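### 3.2. El orden de los objetos en la cocina compartida

Conviene detenernos un poco en lo que las personas entrevistadas llamaban, casi siempre con una sonrisa, «el sitio de cada cosa». Cuando Paweena Boonchu y yo empezamos las visitas a las viviendas compartidas del barrio de Antwi, llevábamos un guion muy cuidado sobre horarios, turnos de limpieza y reparto de gastos, y lo cierto es que a la segunda merienda ya lo habíamos dejado casi olvidado sobre la mesa, entre las tazas. De lo que la gente quería hablar era de los cajones. De quién guarda el colador boca arriba y quién boca abajo, de la tapa que lleva años sin olla y que, pese a todo, sigue teniendo su balda.

De las 163 conversaciones transcritas, las más largas (y, debo confesarlo, las que más disfrutamos) giran en torno a ese orden que casi nunca se pacta en voz alta. Una inquilina que llevaba alrededor de 10 años en la misma casa nos explicó que había aprendido dónde iba el mortero porque, cada vez que lo dejaba en otra parte, al día siguiente aparecía de nuevo junto a la ventana. «No me dijeron nada, ni falta que hacía», nos contó. Hemmin (2021) describe un proceso muy parecido en los talleres de costura, y le da el nombre de corrección silenciosa, que adoptamos aquí con gratitud y con alguna reserva que explicaremos en el apartado 4.

La reserva tiene que ver con los recién llegados. En tres de las casas, quienes se habían mudado hacía poco vivían esa corrección como un reproche, mientras que los veteranos ni siquiera recordaban haber movido nada. Orla Ó Néill, que leyó con mucha paciencia los primeros borradores, nos sugirió distinguir entre el gesto de devolver un objeto a su lugar y el gesto de enseñar ese lugar a otra persona, y nos pareció una distinción tan útil que reorganizamos con ella buena parte del análisis. El primero se hace a solas, de paso, con la cabeza en otra cosa; el segundo exige que haya alguien mirando, y suele venir acompañado de una anécdota sobre el objeto o sobre quien lo trajo a la casa.

Tomar un objeto y dejarlo donde «debe» estar es, por tanto, un acto bastante más cargado de historia compartida de lo que sugiere la literatura sobre tareas domésticas, más atenta al tiempo invertido que al destino de las cosas.
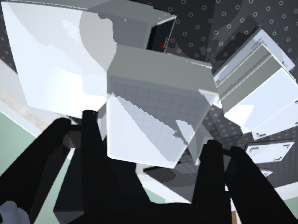 **Figura 1.** Pinza de dedos negros y un cubo, en una escena generada por ordenador.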